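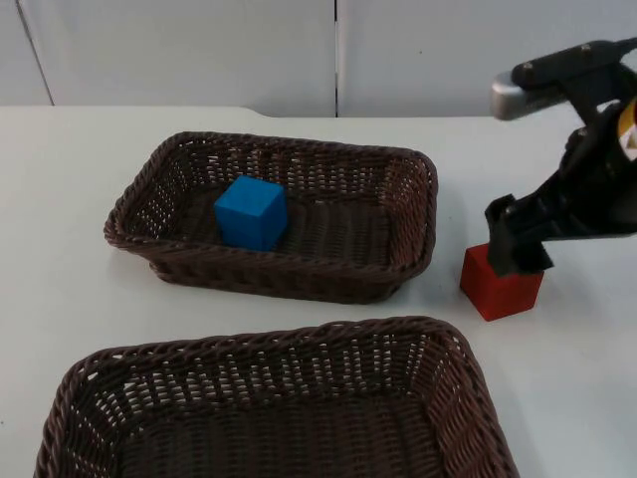 Home | Studies | Jobs | Notes | Contact

We use cookies to remember your settings. Accept | Manage

Call for participants: do you really use the settings page?
Posted in April by the Nekico research desk

Kuvon is a booking and rota tool for small clinics. It has 819 settings. We know because we went through and counted them, which took longer than anyone had planned for. Last year 1808 clinics were using it, and a good share of the calls to our support desk were from people who had changed something and couldn't find their way back to it.

The usual answer in our trade is to add a search box. We have added one. We are not convinced it helped. Another popular answer is a "simple mode", and we have doubts about that too, as most of the ones we've tried are the full page with the useful half taken out.

So we are looking for 50 people who look after software for others at work. Your job title doesn't matter. If colleagues come to you when the calendar stops sending reminders, you are who we mean. You don't need to have used Kuvon, and we'd like at least half the group never to have seen it.

What you would do

There are two sessions over video, each an hour long, three weeks apart. In the first you'll be given a set of ordinary admin jobs to do in a test account, using one of two layouts. In the second you'll do similar jobs and we'll see what has stuck. We will ask you to talk as you work. Between sessions there is a short diary, five minutes a day at most. If it takes you longer, stop and tell us.

What you won't be asked

We won't ask whether you "like" the design, or for a score out of ten. We had 2748 of those scores from our last survey and could not get one decision out of them.

Payment is by bank transfer or gift card after each session. If you drop out after the first you keep that payment. Recordings are seen by the research desk and by Clorska, who are running the analysis separately so that we can't mark our own homework. They are deleted when the report is finished.

Please don't apply if you work for Nekico, Clorska or Goel, or if you design software for a living.

To apply, use the form on the Studies page and tell us about the last setting you changed and regretted. Two or three lines will do. We reply to everyone, including those we can't fit in.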